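Folding cell walk-round, Estdale - January
Filled in by me, Loukia Karagiannis, start of the early shift

1. Arm and cables
OK. I ran my hand along the cables with the power off and found no nicks.

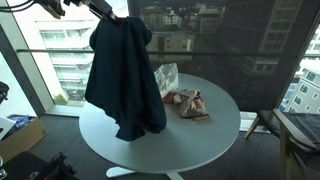

I used to fold 900 pieces a week by hand and my shoulders knew it! Now I mostly watch and sort - easier on the body, harder on the attention.

2. Gripper fingers
OK. Wiped both, no burrs. Knits snag first, so please keep checking.

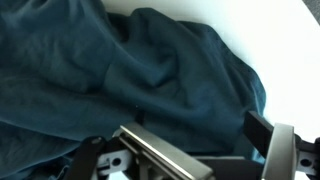

3. Table and floor
Needs action. Phones and bags stay off the table while the arm is live (yes, me too).
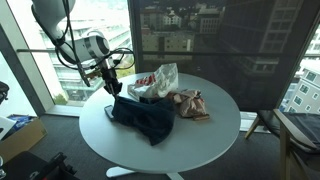
I've asked Atton for a shelf by the door. Stop button tested at 50 percent speed, fine. Still waiting on the new glove sizes.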